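ロボット工房の一般公開、シミュレーションの実演って子連れで見ても楽しめますか？

カテゴリ：おでかけ・見学 ＞ 工場見学・公開イベント

こんにちは。長くなりますが相談に乗ってください。

10月にBerkthorpeの工業団地で、Skuddenというロボット関係の会社が工房を一般公開するそうで、8歳の息子を連れて行こうかと考えています。息子はブロックと歯車が大好きで、回転寿司のお皿が流れてくるレールの裏側をのぞこうとして毎回叱られているような子です。公開のチラシを図書館でもらってきたのも息子で、冷蔵庫に貼って毎朝読み上げています。

それで予定表を見ていたら、午前の部が「実機デモ」、午後の部が「シミュレーションによる把持作業の実演」となっていました。把持というのは要するに物をつかむことですよね？　午前は学校の用事があってどうしても間に合わず、行けるとしたら午後だけなんです。

気になっているのは、午後の部が画面の中だけの話だとしたら、小さい子には退屈なのではないかということです。私自身も機械のことはさっぱりで、子どもに「今のは何してるの」と聞かれても答えられる自信がありません。夫は「画面で見るなら家で動画を見ても同じだろう」と言うのですが、チラシを毎朝読んでいる息子にそれを言うのはさすがにかわいそうで。

以前にこの公開へ行かれた方、あるいは似たようなところでもかまいません。午後だけでも行く価値はあるでしょうか。それと、見る前にこれだけは知っておくといい、ということがあれば教えてください。飲み物の持ち込みや、上履きがいるかどうかなど、細かいことも助かります。どうぞよろしくお願いします。

回答は3件あります

一件目の回答

行ったことはないですが、工場見学はだいたい上履きいらないと思います。飲み物はふた付きなら大丈夫なところが多いです。退屈かどうかはお子さん次第では。うちの子は動物園でも寝ました。

二件目の回答（質問者が選んだ回答）

息子さんのお話、うちの下の子の小さいころを思い出して、つい返事を書きたくなりました。おととし同じSkuddenの公開に、去年はFersteadの技術学校の公開日に行きました。どちらも午後にシミュレーションの実演がありましたので、少しはお役に立てるかと思います。私も専門家ではなく、ただの見学好きです。間違いがあったら詳しい方が直してくださいね。

先に結論を書いてしまうと、午後だけでもぜひ行ってあげてください！　私は実は、午後のほうが好きなくらいです。

実機はもちろん迫力があるのですが、柵の外から見ることになるので、肝心の手先が遠いんです。Fersteadのときは前に背の高い方が並んでしまって、子どもは私の肩車でやっと腕の上のほうが見えただけでした（帰りは腰が痛くて大変でした）。シミュレーションのほうは大きな画面に手先が映りますから、指がどんなふうに部品に近づいていくか、後ろの席からでもよくわかります。椅子に座って見られるのも、この年になるとありがたいものです。

それと、同じ場面を何度でもやり直せるのがいいところです。係の方が「もう一回見たい人」と聞いてくれて、子どもたちがいっせいに手を挙げると、部品をまた台の上に戻して最初からやってくれました。わざと少し横にずらした位置からつかみに行かせて、部品がくるっと回って逃げてしまうところも見せてくれたんです。会場じゅうから「ああー」と声が出ました。本物だと部品が飛んだり指が傷んだりするので、そういう意地悪な試し方はなかなかできないのだそうです。

ご主人の「家で動画でも同じ」というお気持ちも、わからなくはないんです。うちも上の子が同じことを言って留守番していました。ただ、動画は途中で質問ができませんでしょう。下の子が「なんで指が5本じゃないの」と聞いたら、係の方がしゃがんで目の高さを合わせて、ご自分の親指と人差し指で洗濯ばさみのような形を作って、「これだけでもずいぶんいろんな物がつかめるんだよ、やってごらん」と教えてくださいました。それから家に帰るまでの間、切符もおにぎりも全部二本の指でつかんでいました。おにぎりは崩れました。

見る前に知っておくと楽しい点を、思いつくままに書きますね。

まず、つかむ前の「寄せ方」です。人間なら何も考えずに手を伸ばしますが、機械の手は部品のどちら側に指を置くか、どの向きで近づくかを先に決めておかなければいけません。平たい板ならまだしも、曲げた板金のように横に張り出しがある部品だと、指をどこに当てるかで持ちやすさがまるで変わるそうです。息子さんには「君ならどこをつまむ？」と先に聞いておくといいと思います。うちの子は自分の予想と違うところをつかまれて、しばらく悔しがっていました。

次に、映像を見る向きです。上から見下ろしたり、手のつけ根のほうから指先を眺めたり、いろいろ切り替えてくれます。私は最初、手のつけ根側からの映像になると上下がわからなくなって困りました。画面の下のほうに手のひらがあって、その先に指が伸びている、自分の手を机の上に出してのぞき込んでいるような感じ、と思えばすぐ慣れます。
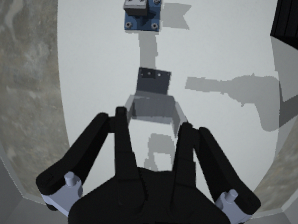

慣れてくると、今度は指の横についている太い腕のような部分が気になってくるはずです。私が教わったのは、指だけがぱたんと倒れるように閉じるのではなくて、いくつかの棒がつながった仕掛けで動きを伝えている、ということでした。リンクというのだそうです。ブロックの好きなお子さんなら、たぶん指先よりもこちらに夢中になります。厚紙の細い帯と割りピンで四角い枠を作って、ぐにゃっと斜めにつぶしてみるだけで感じがつかめますから、行く前の晩にでも一緒に作ってみてください。うちでは牛乳パックを使いました。

あと、影。これは完全に私の趣味なのですが、作りものの映像でもちゃんと影が落ちるんですよ。部品と台の間がどのくらい空いているか、影を見ていると見当がつくことがあるんだそうで、それを聞いてからは影ばかり追いかけていました。係の方には少し笑われました。

細かいことのほうもお答えしますね。私が行ったときは上履きはいらず、土足のままでした。飲み物はふたの閉まる水筒なら持って入れましたが、画面の前の席では飲まないでくださいと言われました。お手洗いは受付の奥にひとつしかなく、休憩時間にはかなり並びます。実演は一回15分ほどで、間に休憩が入りますから、飽きてしまっても抜けやすいです。部屋は少し暗くしてあるので、暗いところが苦手なお子さんなら通路側がいいかもしれません。

それから、売店というほどのものではないのですが、出口のそばの机で組み立てキットを売っていて、これが1,000円でした。Wattanapongという名前の紙製のつかむ手で、ひもを引くと指が閉じます。説明書が小さな字で大人でも骨が折れましたけれど、できあがったあとは長いこと遊んでいて、まだうちの引き出しに入っています。買うなら小銭かお札を用意しておいてください。私のときはカードが使えず、隣の方も慌ててお財布をひっくり返していました。

長々と書いてしまってごめんなさい。最後にもうひとつだけ。何をしているのと聞かれて答えられなくても、まったく心配いりません。「聞いてみようか」と言って一緒に手を挙げれば、喜んで話してくださる方ばかりでした。むしろ話が止まらなくなって、次の回の人が入ってきてしまったくらいです。

楽しい日になりますように。

三件目の回答

二件目の方がほとんど書いてくださっているので、少しだけ補足を。

シミュレーションの中では、部品の重さや滑りやすさも数字で決めて動かしています。ですから画面でうまく持てても、実機で同じようにいくとは限りません。見学のときに「本物でも同じように持てますか」と質問すると、たいてい面白い話が聞けます。会社によっては苦労話が延々と続きます。

Berkthorpeは駅からバスで、工業団地の入口で降りてから少し歩きます。帰りの便が少ないので、着いたら先に停留所の時刻表を写しておくのがおすすめです。駐車場は早い時間に埋まると思ってください。

質問者からのお礼

みなさん、ありがとうございました。とくに二件目の方、ご丁寧に本当にありがとうございます。夫にも画面を見せたところ、リンクのくだりで急に興味が出たらしく、今、台所で牛乳パックを切っています。まだ中身が残っていたのに……。

息子は「影も見る」と言って、冷蔵庫のチラシに鉛筆で書き足しました。午後の部に家族で行くことにします。バスの時刻表の件も助かりました。水筒はふた付きのものを持たせます。

この質問への回答の受付は終了しました

同じカテゴリの質問
工場見学で子どもが質問したがらないとき、どう声をかけていますか
雨の日でも行ける、機械好きの子ども向けの場所を教えてください
紙のからくり工作、割りピンがすぐ抜けてしまいます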